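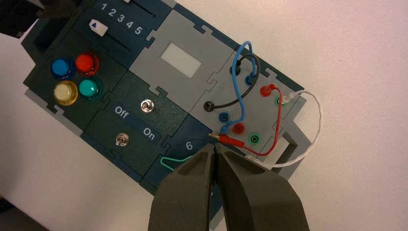 February
By Corinne Penner

Print this story | E-mail this story

Rosaura Chávez had her phone face down on the counter when I walked in, and it buzzed the entire time we talked. "That's the list," she said. "Ignore it." The list is everybody in Warnbridge who wants a piano tuned before Easter, and she'd stopped answering after lunch because she wanted to eat her soup in peace (lentil, from a thermos, and she offered me half).

I wanted to meet her because of my own piano, I'll admit it. It's an old upright that came with our house, and the last tuner who looked at it gave me a sad little smile and a card for a junk hauler. Chávez came out in the fall, spent a whole afternoon with her head inside it, and now my daughter plays it every night, sometimes past the point where I'd like her to. So I'm not neutral!

She grew up over in Arar, the third of four kids, in a house with no piano at all. There was one at the church. "It had a dead key, the F above middle C," she told me. "Every hymn had a hole in it. You'd be singing along and there'd be this little thunk. I was 12 and it drove me up the wall, so one Wednesday I took the front off and looked. The hammer was just hanging there. I glued it with the glue we used for school projects, the wrong glue, a terrible glue, and it held for two years."

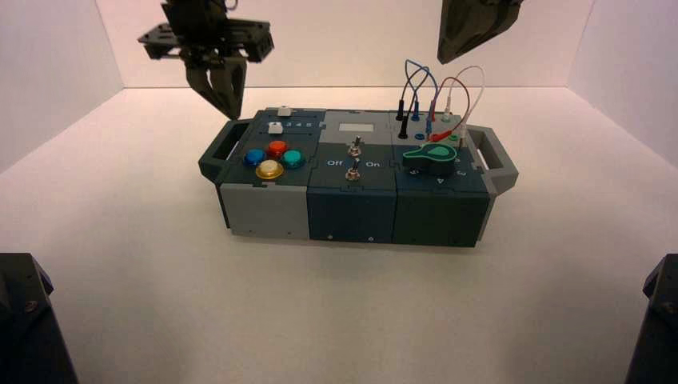 After high school she worked the front desk at a dentist's office and saved up for a tuning course in Zorkmont. She lasted one winter there before she ran out of rent money, and everything after that she picked up from an older tuner who let her ride along and carry his bag. He didn't talk much. He'd tune a string, knock it out again and hand her the lever.

"I was so slow," she said. "Four hours for one piano, and then he'd play an octave and just go, 'Hm.' I still hear that 'Hm.' I hear it in the shower."

I asked how many she'd done by now and she blew out her cheeks. She kept count in a notebook until she got to 1,000, and then the notebook went through the wash and she took that as a sign. These days she charges $160 for a regular tuning, more if the thing hasn't been touched in years, and she'll tell you over the phone if she thinks it's a waste of your money. People don't always love that.

"Somebody calls and says it was Grandma's, and it's been in the garage since Grandma died. I go look. The pins are loose, the soundboard has a crack you could mail a letter through. I'm looking at $3,000 of work on a piano you could replace for the price of a truck and two guys. But it was Grandma's. So what do I say?"

What does she say?

"I say play me something. If they sit down and play me something, we'll figure it out. If they say oh, none of us play, then I tell them keep the bench. It's a nice bench! Put it in the hall."

I should say that she did not do this to me. I can play exactly one song, and I think she could tell. 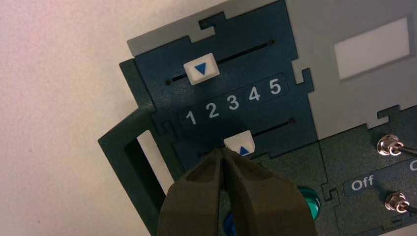
We got onto the subject of what people lose in pianos, which I could have listened to all day. Pencils, naturally. Birthday candles. A report card, folded very small, from a kid who is now a grandfather and was still embarrassed when she handed it to him. Mice, but she'd rather not talk about the mice.

Digital keyboards don't bother her one bit. She has one at home with headphones so she can play at five in the morning without waking her husband. Humidity bothers her. So does the spot right over the heating vent, and she says half of Warnbridge has the piano right over the heating vent. "Move it to the other wall. I'll help you push. I'd lose money, but I'd sleep better."

She has no apprentice at the moment. A high school girl came along for a while last summer and had a great ear, then got a job at the pool. Chávez isn't mad about it. "She was sixteen. The pool has boys and a snack bar. I have felt and dust. She knows where I am."

By now the phone had buzzed itself all the way over to the sugar bowl. She flipped it, read for a second and laughed. A man across town had a key that wouldn't come back up, and his recital was that night, at seven. She was already screwing the lid back on the soup.

"You want to come?" she said. "You can carry the bag."

I carried the bag. It was a nickel under the key.

Related stories
Church choir looks for altos, will take anyone
Zorkmont bakery moves two doors down
Is your house too dry? Readers share winter tips
Arar library adds evening hours
What we found when we cleaned out the band room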